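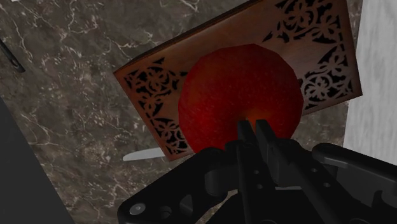
Does anyone know if the closing track on Kedutach's second album reuses the drums from track four, or is it a new recording?

It's the same loop, slowed down and with the hi-hat taken out. The liner notes credit one drum session for both songs.

tapedeck_moe wrote:
I don't think the notes settle it. My copy of the Rornden pressing lists one session for the whole record, so that would cover every track with drums on it. The kick on the closer sounds deeper to me than slowing it down would explain.

lowfield wrote:
Slowing a loop down drops the pitch unless you correct for it. That would give you the deeper kick. I lined the two up last night and the ghost note before the third snare is in the same spot in both. A drummer wouldn't repeat that by accident.

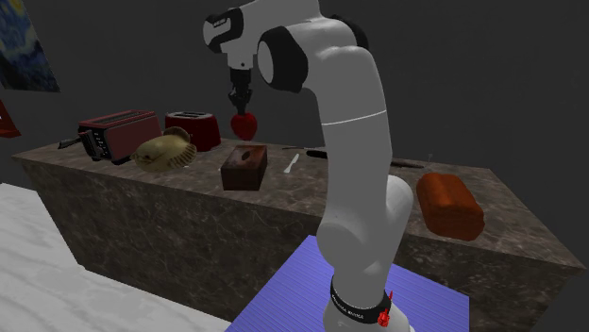 The part I can't place is the organ that comes in after the second chorus. It isn't on track four at all, and it has a different room sound from everything else on the record.

quarterinch wrote:
The organ is from the Shahbazi sessions, the ones they did before they signed. There was a cassette of that material sold at shows in December, catalogue number 1429. The organ part is on side B, a bit faster, with no vocals over it.

tapedeck_moe wrote:
1429 is the live tape. The Shahbazi cassette is 1434.

quarterinch wrote:
You're right, 1434. I have both and the spines are faded.

harbour_static wrote:
Agree with lowfield on the drums, disagree that it matters much. The closer has its own bass line and its own key. Calling it a remix of track four, like the Grelter review did, is a stretch. They share a beat for 23 bars and then the drums drop out completely.

lowfield wrote:
I never called it a remix. I'd call it a reprise, maybe. The last vocal line answers the first line of track four.

harbour_static wrote:
I don't hear that, but I'll give it another listen with the lyric sheet. The colour insert in mine is missing a page.

tapedeck_moe wrote:
Still not sold on the kick. If someone has the instrumental version, could they post 20 seconds from the intro?

This site uses cookies to keep you logged in. Accept | Settings

Contact us | Forum rules | Back to top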